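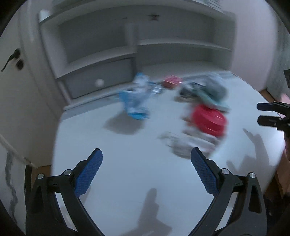
LUSTMONT, November 21, 2021

The night train to Lustmont leaves from the far platform at Sugden, the one with no roof. It has eleven cars in summer and five in winter, and in the week I rode it the fifth car was locked. The fare was 400 crowns for a seat and 1000 for a bed. I paid for the bed.

Budget airlines ended the train once already. When Ulo began flying the route in under an hour, with seats sold below the price of a taxi to the airport, the railroad dropped the sleeper and kept one daytime service. Then the airline cut its winter schedule, and in March the sleeper came back under a contract with a travel company called Drulidel, which sells the tickets and runs the beds while the railroad supplies the engine and the driver.

Lionel Clegg manages the service from an office above the Sugden ticket hall. He used to plan schedules for charter flights and speaks of the train in the same terms, as a matter of load and turnaround.

"A plane can make that trip four times in a day," he said. "We make it once, and then the cars sit in a siding until evening. So the price of a bed has to pay for the siding too."

That is the main reason the cheap fares are hard to find. Drulidel puts 500 beds a month on sale at its lowest price, which is half the normal one, and most of them go to people who book the return at the same time. Single tickets at that price appear only for midweek departures. Change fees are low, but the cheapest fare can't be refunded, and the website mentions this on the payment page and nowhere before it. Clegg said the wording was being looked at.

The compartments have two berths. A passenger traveling alone can be placed with a stranger of the same sex or pay extra to keep the other berth empty. I shared with a retired surveyor, Malcolm Goodall, who was going to Lustmont to see his daughter and had taken the lower bed before I arrived. He had flown the route many times.

"The flight gets in at ten at night and then there's no bus," he said. "I was paying for a hotel by the airport every time. Put that on top of the ticket and it wasn't cheap at all."

He was asleep before the first stop. I wasn't. The line climbs for most of the night, and the train stops twice on the way up to let freight go past. The heater under the window has two settings, and the lower one does very little. Breakfast is a roll, a boiled egg and coffee, brought by the attendant forty minutes before arrival. It is included with a bed. Passengers in the seats can buy it, if there is any left.

Lustmont station is at the bottom of the town, and the walk up to the main square takes fifteen minutes with a suitcase. Several hotels there now let train passengers check in at breakfast time. Tracey Entwistle, whose guesthouse is two streets behind the square, began doing so in the spring. She holds three rooms empty on the nights before the train comes in and charges a supplement for early use, less than a third of the room rate.

"They get off at seven and they want a shower," she said. "The people from the airport wanted to know where the bar was."

Whether the town gains much from the sleeper is harder to say. Rahel Lehner, who runs the visitor office, said the train brings fewer people than the flights did but that they stay longer. Most of those she speaks to are booked for four nights or more. Her complaint is with the ski bus, which still leaves from the airport road and still runs to the old flight times. She has asked for a stop at the station. The bus company wants to see a full season of ticket sales before it moves anything.

Drulidel's contract runs for another year. Clegg would like to add a car with reclining seats, priced between the two current fares, and has found one that needs new brakes. He would not say what the repair would cost or who would pay for it.

I went back by day. The daytime train takes seven hours, two less than the sleeper, and has no food on board past the halfway point. The seat beside me was free all the way to Sugden.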